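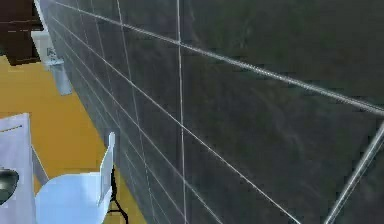

Heating log, 17/03/2020

Outside air 42 at first reading, overcast, no wind. Supply at the mixing valve 126, which is higher than I want for a slab but is where Wian Du Plessis left it in November, and I had not touched it before today. Both pumps running. Boiler cycling short, as it has all winter.

The plan was to balance the downstairs loops while I have the house to myself and no reason to leave it. Work sent everyone home yesterday with a laptop and a charger. I did an hour of email, then moved the laptop to the utility room shelf and left it there.

State of the system, since I will want this written down when I forget it. One manifold, a Tasley, in the closet under the stairs. Eight loops. Each loop has a flow meter on the supply side and a valve with a plastic cap on the return side. The caps were meant to be swapped for actuators, one per room, wired back to the Gotura controller. Four are swapped. The rest are still caps, and the controller believes otherwise, so it reports demand from rooms it has no way of shutting off. I think that accounts for some of the pump running at night. It does not account for the back bedroom, which has never been warm.

The original layout drawing puts the back bedroom on loop five. The label on the manifold says five. I had taken both at their word. Before setting any flows I closed every loop but five and went upstairs to make coffee, then came down and walked the floors with the infrared thermometer. The back bedroom had not moved. The hall had. So five is the hall, or five is the hall and something else, and the drawing is a statement of intent.

I then did the same for each loop in turn. It is slow work. The slab takes most of an hour to show anything at the surface, and closing a loop does not cool the floor in any useful time, so after the third test everything was lukewarm and the readings were hard to tell apart. I changed method. Instead of looking at the floor I clamped a probe to each return pipe below the manifold and watched for the drop between supply and return. A short loop comes back warm. A long one comes back cool. That gives an order by length even without knowing where each loop goes, and the order can be matched against the rooms by size.

Findings, in manifold order from the left:

One. Kitchen, north half. Small drop, high flow. Short loop taking more than its share. Meter was fully open.

Two. Kitchen, south half, and apparently the pantry. Similar to one.

Three. Living room, window side. Larger drop. Reasonable flow.

Four. Living room, inner side. Larger drop again. Meter reading low, though the valve was open. Possibly some air in it still.

Five. Hall. See above.

Six. Bathroom. Very small drop, as expected for a room that size. Meter sight glass stained brown and hard to read.

Seven. Front bedroom. Normal.

Eight. Back bedroom, by elimination. Return pipe at room temperature after an hour open. No flow on the meter.

Eight was the label I had read as the study. There is no study. There was one on the drawing, before Krystyna Rutkowska talked us out of the partition wall, and I assume that whoever wrote the labels worked from an earlier sheet. I have relabeled the whole manifold with the label maker and taped the old labels inside the closet door in case I have this wrong.

No flow has three likely causes: the valve is stuck shut, the loop is air locked, or the pipe is pinched somewhere in the slab. I did them in order of cost. Took the cap off. The pin under it should stand proud and move against a spring when pressed. It was down and stayed down. A tap with the handle of a screwdriver did nothing. Penetrating oil, ten-minute wait, tap again, nothing. Gripped it lightly with pliers, turned a little each way, and it came up so fast that I thought I had broken it. Pressed it a few times. It moved freely.

Meter on eight still at zero. So there was air as well.

Called Kourosh Kordestani, who has purged more of these than I have and who answered from his driveway. He confirmed the sequence. Shut off every other loop at both ends. Hose on the return drain port, other end in a bucket with the end of the hose under water. Hose from the cold supply on the fill port. Open the drain first and then the fill. Run until the bubbles stop, and then keep running, as there is usually a second slug behind the first. Watch the pressure gauge throughout and do not leave the room. He said the last part twice.

I had the hose but not the washer for the port, which is a size no garden hose uses. Le Roux in Plelance was still open at the counter, with a table across the door and one customer allowed at a time. Lwazi Radebe brought out a bag of washers, would not take cash, and wrote it on the account. He also had the actuators in stock, the ones I have been told were back ordered since before Christmas. I took two. He would have sold me four but I had not measured the clearance at the far end of the manifold, where the closet framing comes close.

Purged eight starting shortly after lunch. First bucket was gray water with a smell of old radiator. A long run of bubbles, then clear water, then what I would describe as coughing, then a second run of bubbles, as promised. I emptied the bucket onto the gravel. Third bucket clear all the way. Closed the drain, let the pressure come up to the mark, closed the fill, opened the other loops one at a time. Meter on eight rose, stuck, and rose again. Pressure held.

Purged four also while the hoses were on. A little air, less than I expected, and the meter reading came up afterward only slightly. I now think four is simply the longest loop and has been losing out to the kitchen.

Balancing. The method is to leave the longest loop fully open and throttle the rest until the return temperatures agree. I started with all meters open and brought the kitchen loops down by a third, the bathroom by more than half, the hall by half. Every change on one loop shifts the others, so it has to be done in rounds with a wait between them. I did three rounds. After the third, the returns on three, four, seven and eight agreed well enough that the remaining difference is within what I believe of the probe. The bathroom is still warm on the return. I left it that way because a bathroom floor is the one place where I do not mind waste.

Then the supply temperature. With flow now going where it should, I see no reason to send 126 into the floor. Turned the mixing valve down a notch and will leave it there for a full day before touching it again. The temptation is to adjust every hour. The slab does not respond to hourly adjustments, and last winter I spent most of December chasing my own changes in a circle.

Actuators. Fitted the two on seven and eight, the bedrooms. Each clicks down over a few minutes when it loses power and opens again when it gets it. Wired to the spare terminals on the controller. In the Gotura menu, the zones had to be deleted and added again, because renaming a zone keeps its old output assignment and there is no screen that shows this. I lost forty minutes to it. For the record: delete, save, back out to the top menu, add. Do not rename.

Kagiso Steyn rang late in the afternoon to ask whether the survey would go ahead on Thursday. I said I assumed no. He assumed no as well, but neither of us had been told, so we agreed to keep it on the calendar. He wanted to know what I was doing with myself. I told him about the labels. He has a system by the same installer and went quiet, and I could hear a closet door.

Evening readings. Back bedroom floor is up, measurably, for the first time since we moved in. Air temperature there not yet different. Hall slightly down. Kitchen unchanged, which suggests it was always getting more than it could use. Boiler ran one long cycle after supper in place of the usual string of short ones. I timed it and then realized that I had nothing earlier to compare it with, only the impression of hearing it start and stop all evening.

Outstanding:

Bathroom meter to be taken apart and cleaned. Needs the loop isolated and a towel.

Measure clearance at loop one before buying more actuators.

Ask Wian whether he kept a copy of the as-laid pipe photos. He said at the time that he took them. They would settle two and the pantry.

Inhibitor. The purge replaced a fair amount of treated water with plain, and I have no test strips. Le Roux may have some if they are still open by then.

Find out why the second pump does not stop. I had put it down to the controller, but with eight and seven both closed for testing and the rest satisfied it was still turning. Could be the relay.

Check pressure gauge before bed. Checked, no change. Check again in the morning.

Recent entries
Mixing valve, first attempt
Short cycling, and why I stopped counting
The relay box, opened
Notes on the pantry shelf
Draining down the outside tap

Contact | Copyright, all entries by the author | Back to top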